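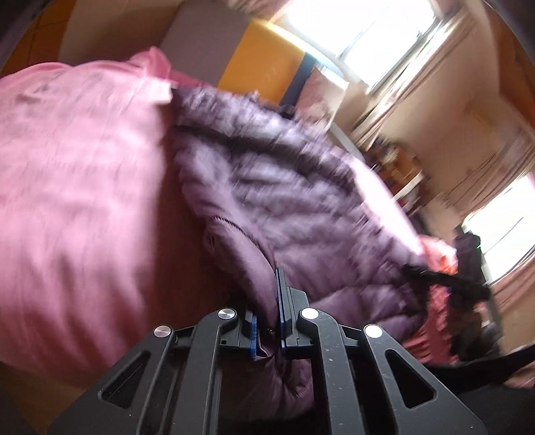 Which rules apply to a person who holds a gripper by hand and records household tasks with it, when no robot arm is present?

The machinery safety rules written for powered robots cover very little of it. A hand-held gripper is treated as a hand tool, so the working rules come from three other places: general workplace safety, data protection for recordings made inside homes, and whatever recording protocol the project has adopted. The third is the weakest at present, and it is the subject of this call.

## Call for participants: draft code of practice for hand-held gripper recording

Sokora is recruiting 30 people to work through a draft code of practice for recording household handling tasks with hand-held grippers. The draft is known internally as Pruton, after the trial site where the first version was written. It sets out how a session is prepared, carried out, checked and stored. We need people to apply it as written, in ordinary rooms with ordinary belongings, and to report each clause that is unclear, impractical or missing.

The work starts in February. It is paid.

### Background

The present draft was built from a review of 2604 recorded sessions, all of them involving clothing, bedding or soft furnishings. Of these, 619 were set aside because the record did not say enough about how the session had been run. Common faults were:

- start and end states not recorded
- calibration carried out after the session, or on a different gripper
- operator changed part way through with no entry in the log
- third parties or their documents recorded without consent
- finger pads replaced with no note of the date

Most of these faults cannot be put right afterwards. The draft therefore places most of its requirements before the first grasp and immediately after the last one.

### What participants will do

Each participant completes a set of sessions at home or at our Gosselin workshop, using a gripper we supply. Tasks are limited to textiles: picking up, turning, folding, hanging and sorting garments. Padded and quilted items are included because they compress under the fingers and the draft's clause on grasp depth was written with flat cloth in mind. We expect that clause to change.

For every session you will:

1. Complete the room check (Form A), including consent from every adult who lives at the address.
2. Inspect the gripper: finger travel, pad adhesion, play at the pivots, security of the camera mount.
3. Run the calibration sequence and enter the result before touching any item.
4. Carry out the tasks in the order given on the card.
5. Log interruptions as they occur. Do not reconstruct them at the end.
6. Complete the clause report (Form C) on the same day.

Form C is the main output. A session with poor grasps and a full Form C is of use to us. A session with good grasps and no Form C will not be accepted.

### Extracts from the draft

Participants should read the following before applying. The numbering is that of the current draft, and there are gaps.

**4.1** The operator shall use one gripper throughout a session. If the gripper is changed, the session ends and a new one begins.

**4.3** Fast movements which blur the view of the item for a sustained period should be avoided. Brief blur during transport is acceptable and shall not be a ground for discarding a session.

**4.6** Items shall not be arranged to make the task easier, unless the task card says so. Heaps are to be left as heaps.

**5.2** Mirrors, screens, post and family photographs within view shall be covered or removed. Windows may remain in view. Where the street or a neighbouring property can be made out, curtains should be drawn.

**5.5** No session shall be recorded while a child is in the room.

**6.1** Continuous recording shall not exceed the limit on the task card. The operator may stop sooner for any reason, and no reason need be logged.

**7.4** Finger pads shall be inspected for wear after each session and replaced in pairs.

Clause 5.2 has drawn the most comment so far. Some reviewers want all windows covered; others point out that this removes the daylight conditions the recordings are meant to include. Participants will be asked to try both arrangements.

### Requirements

You should:

- be 18 or over and able to read and write technical English
- be able to hold and work a light hand tool with either hand
- have a room in which 5.2 and 5.5 can be met, or be able to travel to the workshop
- have no current contract with Flasex, who supply the grippers and must remain separate from the assessment

Previous experience of recording is useful but not required. We would like roughly equal numbers of experienced and new operators. People who have worked in laundry, alterations, garment inspection or care at home are encouraged to apply, as are those who have written or audited procedures in any field.

### Equipment and conduct

Grippers, spare pads, storage cards and a carrying case are issued on loan against signature. Participants may not modify the linkage or the camera mount. Any pinch injury, however slight, is to be reported before the next session - the report goes to the study lead and does not affect payment.

Recordings are transferred on the issued cards only. Personal telephones and home cloud accounts are not to be used for storage, even for a short time. A participant may withdraw a recording until it has been merged into the review set, and will be told in writing when that is due to happen.

### Payment

Payment is per accepted session, at the rate given in the participant agreement, with travel to the workshop refunded on receipt. The induction takes 2 hours and is paid at the same rate.

### How to apply

Send one page to Heriberto Cáceres, study lead, at the Gosselin workshop. State your relevant background, the room you intend to use, and which hand you would normally work with. Include a short comment on any one of the clauses above: what it would require of you in practice, and how you would reword it if you think it needs rewording.

Applicants who are not selected for the sessions may ask to receive the second draft for written comment.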